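Housing Unit Walkthrough: Checklist with Comments
Narkance County Detention Center, Unit C
Inspection date: 6th May
Inspector: Hanne Bech
Accompanied by: Deming Jia, shift supervisor

My thanks to everyone on Unit C for putting up with me and my clipboard all morning. I've tried to write the comments the way I'd say them to you in person, so please forgive the length.

Doors and locks
Cell doors close and lock fully: PASS
Manual key override tested: PASS, with comment
Comment: The override on cell 17 took me 2 tries. It did open, and I know Deming has already put in a work order, but I'd like that one looked at before anybody is housed there overnight.

Fire and evacuation
Exit signs lit: PASS
Extinguishers charged and tagged: PASS
Evacuation plan posted where people can read it: FAIL
Comment: The plan by the dayroom is the old one and still shows the Priller stairwell, which was closed off when the new wing opened. A current copy is needed on both levels, in Spanish as well as English please.

Cells and dayroom
Bunks secure, no sharp edges: PASS
Intercom answered from every cell: PASS, with comment
Comment: Answered every time, and kindly too, which I was so pleased to hear. One call did wait roughly 30 seconds during the count.

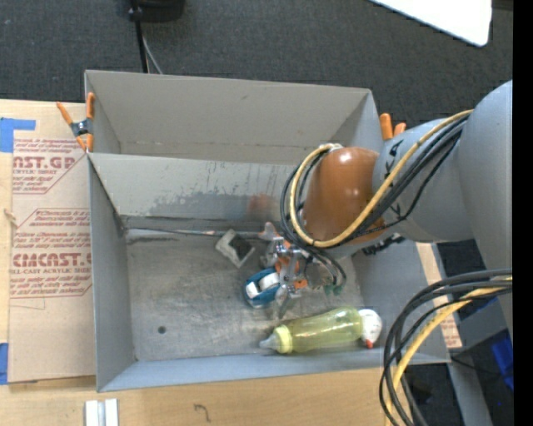

Property and intake storage was the part of the visit I'd been most anxious to get to, after the trouble last July with belongings going astray between court and the unit. Things are a good deal better, I'm happy to say, and the new receipt slips from Hauksdóttir are easy to follow. My one request is about containers. A metal bin with a narrow compartment behind an inner panel, and a small round hole in the floor, is just the sort of thing that can swallow a ring or a folded receipt, so please run a hand along the back and check the floor before signing anything as empty.

Property and intake
Receipts signed by both parties: PASS
Containers checked before reuse: NOT RECORDED
Medication kept apart from property: PASS

Visiting and legal calls
Attorney room private, door closes: PASS
Phones working: FAIL
Comment: The handset nearest the window cuts out. Aksel Oddsson has offered to swap it with the spare from the training room.

Follow-up
Override on 17, evacuation plans, handset: Deming Jia
Container check added to intake form: Nanna Þórarinsdóttir
Copy of this checklist to Hanne Toft at the sheriff's office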